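The Case Against Folding Everything
By Loretta Delacroix

There is a dark red shirt on the penguin quilt, and it has been promised a drawer.
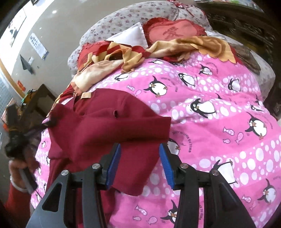

What the drawer wants

I own 6 books about tidying, which together take up the shelf where the sweaters were supposed to go. All of them agree that a knit top should be folded in thirds and stood on end like a file. The longest one, from a small press called Cullimia, gives the matter 45 pages. I have read them on a bed, next to a heap of knit tops.

My complaint is with the bed. Every system I have tried begins by telling you to put all your clothes on it, presumably so that you can't lie down until you've finished. Whoever came up with this has never met me at ten at night. I can sleep beside a pile of laundry for most of July.

My neighbor Dilani Liyanage folds as she unloads the dryer, standing up, and is done before the kettle boils. I admire this the way I admire people who floss. She has also never once found a lost sock in a pillowcase and felt rich.

So I've made a ruling for my own house. Dress shirts get hangers. Towels get folded, since guests look at towels. Anything knit may be crumpled in a heap in any drawer that will close on it. Wrinkles in a knit fall out by lunch, and if they don't, I own a cardigan.

The shirt goes in tonight, or possibly on me tomorrow, and the penguins can have their bed back.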